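Skemex 책상용 무릎담요 '그라브리지'
색상: 오트밀, 먹색, 이끼색
무게: 500g
세탁: 찬물 손세탁, 건조기 금지 (한 번 돌리면 고양이용이 됩니다)

사무실 에어컨은 늘 누군가에게 맞춰져 있고, 그 누군가가 당신일 확률은 낮습니다. 그라브리지는 총무팀에 온도 좀 올려 달라고 세 번쯤 말해 보고 포기한 분들을 위해 만든 담요입니다. 양모와 면을 섞어 짰고, 모서리에 단추가 달려 있어 허리에 둘러 잠그면 치마처럼 입은 채 복사기까지 걸어갈 수 있습니다. 품위는 보장하지 않습니다. 체온은 꽤 보장합니다.

짜임은 두 가지입니다. 촘촘한 쪽은 의자 바퀴에 덜 걸리고 성긴 쪽은 가볍습니다. 바퀴에 안 걸리는 담요는 저희도 아직 못 만들었습니다. 시제품 여덟 장 중 다섯 장이 그렇게 갔습니다.

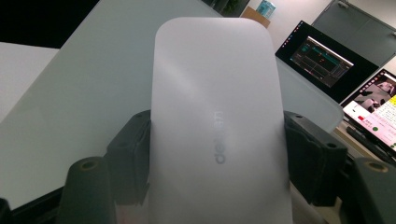 사라이 올베라: 먹색으로 4월에 사서 여름 내내 썼어요. 단추는 튼튼한데 첫 주에는 양모 냄새가 좀 나더라고요. 그리고 먼지가 잘 붙어요. 옆자리 동료가 자꾸 떼어 주는데 고마우면서도 불편합니다.

먼지 이야기는 맞습니다. 먹색은 세상 모든 보풀과 친하게 지냅니다. 신경 쓰이시면 오트밀을 권하는데, 오트밀은 대신 커피와 친합니다. 이끼색은 둘 다 그럭저럭 숨겨 주고, 그래서 늘 제일 먼저 품절됩니다. 냄새는 받으신 날 그늘에 하룻밤 널어 두면 많이 빠집니다.

보관 주머니는 같은 천으로 만들어 함께 보내 드립니다. 담요를 넣으면 낮잠용 베개 크기가 됩니다. 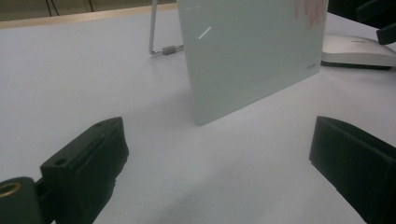
주머니 끈은 일부러 길게 뽑았습니다. 서랍 손잡이에도, 의자 등받이에도 걸립니다. 끈이 거추장스러우면 잘라 쓰셔도 되지만 자른 끈은 교환해 드리지 않습니다. 이 문장을 굳이 적는 데에는 사연이 있습니다.

교환과 반품
단추를 달지 않은 상태로 받고 싶으시면 주문 메모에 '단추 없이'라고 적어 주세요. 세탁 전이면 색상 교환이 한 번 가능합니다. 단추를 잃어버리신 분께는 여분을 세 개까지 그냥 보내 드립니다. 네 개째부터는 바느질을 점검해 보시기 바랍니다.

문의: 본투 제말 (오전 10시 이후. 그 전에는 본인도 담요 속에 있습니다)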